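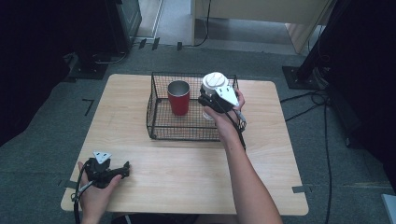
White cup held in the wire basket, right hand. Left gripper is waiting.

Mikkel Ragnarsson
Mar 30, 2025

1/ I promised some people here a comparison of the two hand-held grippers we have been testing, the Gralimine and the Kuvell. I used both for cup tasks on the same small table. These are my notes, they are not a scientific paper.

2/ The task is boring on purpose. Cups start on the table, cups finish in a black mesh basket. One gripper in each hand, head camera on. We did 180 episodes with each pair, always the same operator (me), so please remember that my arms are part of the result.

3/ First, the fingers. Kuvell fingers are softer and they forgive you when you come to the cup at a bad angle. Gralimine fingers are stiffer and you must aim better. But when you release, the Gralimine lets go clean. With the Kuvell the cup sometimes stays on one finger for a moment and then it tilts.

4/ The basket is harder than the table. The walls are low, but the wrist still has to come from above, and when one cup is already standing inside you have less space than you think. I touched the neighbor cup much more often with the Kuvell, which is wider at the knuckle.

5/ Tracking. Both pairs have marker plates on top. What kills the tracking for me is my own wrist: if I roll the hand too far inward, the head camera loses the dots. I had to learn to keep the plate facing up. After one day this becomes a habit, and then you do it also when you pour coffee at home.

6/ Numbers, because Nest Kemeys will ask. From the Gralimine sessions we kept 3,272 short clips after cleaning, from the Kuvell sessions 3,024. Most of the difference is lost tracking, and a smaller part is cups that fell over at release.

7/ Cables. I don't like them with any gripper. On the right side I let the cable run back along the forearm and this is fine. On the left it makes a loop and pulls a little when I reach across the table. A small pull, but after an hour you feel it in the thumb.

8/ Weight: I could not feel a difference in the first ten minutes. In the second hour I could. The Gralimine has more of its mass near the palm, and I was less tired with it.

9/ Advice if you build a similar setup: put tape on the carpet before you start, and mark where things stand. We moved the table once without marks and I spent a whole evening to find the old position again. I still think it is 2 cm wrong.

10/ Someone asked about the Kikell controller. We only had it on loan in July and the firmware was old, so it would be unfair to compare. I remember that the trigger was very nice.

11/ For now I stay with the Gralimine for rigid cups. For soft things, paper cups for example, I would take the Kuvell again. Next I want to try handles, because Moynihan sent us a box of mugs and none of them has the same handle.

12/ If you have used both and you disagree about the release, please write to me. I would like to know if it is the fingers or if it is my hands.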